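Stasum opens a shelf for borrowed tools

2026-05-01

Residents of Stasum can now borrow small tools and household items without payment, after the Anex hall opened its lending point this spring. Returned items go first into a metal bin, where a tape measure may lie with something bright orange and looped like a cord, and later they are sorted to the shelves.
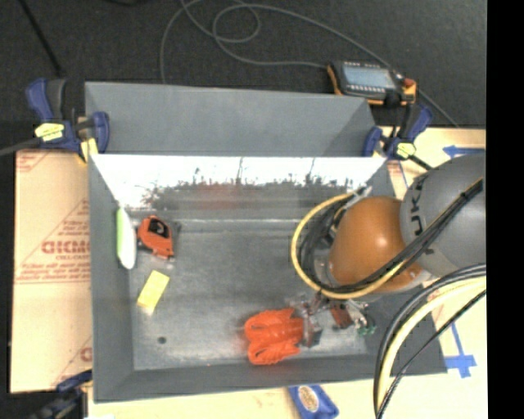 Marius Buzatu would like the opening hours to be longer, because he comes home from work when the hall is already closed. He said that he borrowed a tape measure in January, when the lending point was still in its trial period, and had to ask his neighbor to bring it back for him. "For one shelf I don't want to buy a whole toolbox," he added.

The collection has 410 items at this moment. Most of them were given by families from Stasum and from the nearby village of Coman, and 66 came from a hardware store which closed its doors last year. The most wanted things are tape measures, extension cords and spirit levels. Drills are also asked for often, but there are only eight of them — a waiting list is kept at the desk.

Some 223 households have registered until now. A card is free for everyone who lives in the district, and an item can be kept for two weeks. Who needs it longer can call the hall and extend the loan one time.

Ionuț Tănase, who keeps the list of loans, asks people to wind up cords and lock tape measures before they return them. Broken items should be given at the desk and not put in the bin. A second lending point is planned in Stisley, in the old post office, but the date is not decided yet.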